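October, still sorting out the shared room at Lendent. Quick one, I have to be out the door by 5.

So the little round table stays. I know, I wanted the big one from Durkdale too, but it was 245 and that was before delivery. The round one takes a cup and a notebook and thats about it. Fine by me. Blue chair goes next to it, black ones wherever people drag them. 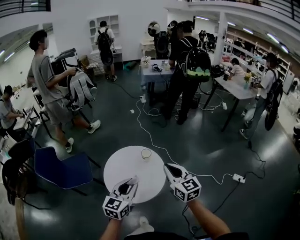

Chairs were the big fight, by the way. Ralitz wanted almost 2,000 for a matching set. Nope. Mixed it is, and I've stopped minding.

Wicker basket lives beside the dresser now. Still want hooks for backpacks, somewhere near the wall shelves. They end up on the floor or just stay on poeple's backs all afternoon. Sitompul has a rail with 24 hooks, too many probably. Could cut it down? 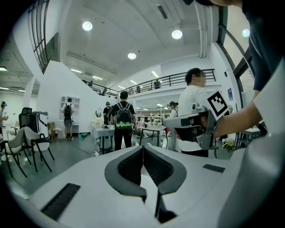
Backpacks still on, mezzanine up top.

Next up: lamps. Or the cloth on the long table, havent decided.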